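Re: [vaher-history] Who was Prasadier Street named for?

Leanne Horrocks wrote:
> Does anyone know if the Prasadier who gave the street its
> name also built the big houses up on Karkitz Hill? My deed
> for number 524 only goes back to the second owner.

Hi Leanne,

Same family, different generation! The father laid out the street and sold off the first lots (200 dollars each, can you imagine), and his son put up the houses on the hill. Only three are left, plus the old gatehouse on Prurnow Lane.

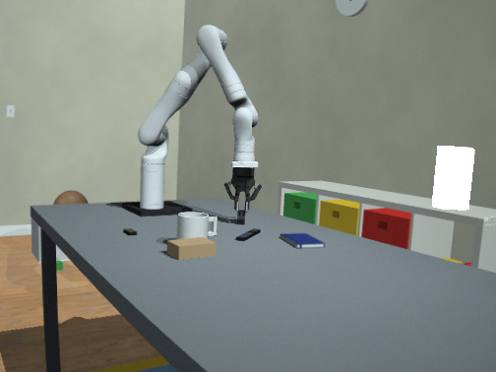 The county deed books should get you further back. Ask for volume 2, and go early on Saturday, they close at noon.

Let me know what you find!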